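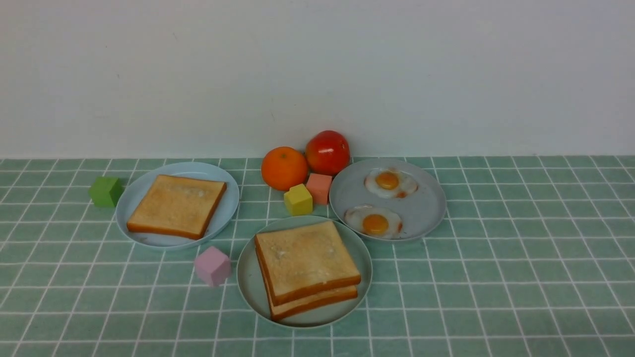
Sliced bread labels to carry bake date

Bread sold in sealed bags by the Flandico bakery group will carry the date of baking as well as the best-before date, under a labelling change that takes effect in October 2021.

The change covers 21 product lines, including white, wholemeal and mixed-grain sandwich loaves. Rolls and par-baked goods are excluded. Both dates will be printed on the closure tag in the same type size, with the bake date first.

Flandico tested the format in July at 464 grocery outlets. Operations manager Yesenia Chávez said the main difficulty was print adhesion on the existing tag stock, which smudged when loaves were bagged above the specified core temperature. The tags are now supplied by Aretti and use a matte coating.

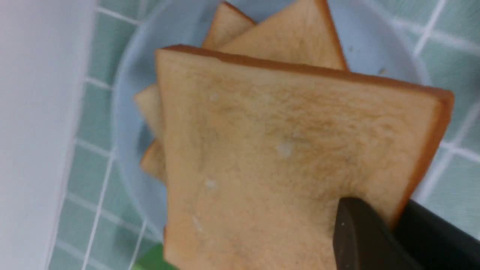
Best-before periods will stay as they are. Staling in sliced bread is largely a matter of starch recrystallization and proceeds faster in the refrigerator than at room temperature, so the company's storage advice – cupboard for short periods, freezer for longer ones – also stays on the bag. Toasting reverses part of the firming, but it has no effect on mould, and loaves showing any growth should be thrown out whole.

Szymon Kurek, a cereal chemist who reviewed the trial data for the group, said a bake date would be of most use to people who freeze bread on the day they buy it. He recommended that the date also be printed on the bag itself, as tags are often lost once a loaf has been opened. Flandico said it had costed that option and would look at it again when its current film contract ends.

Two smaller brands baked under licence, Dumis and Bañuelos, will move to the new tags once existing stock has been used up.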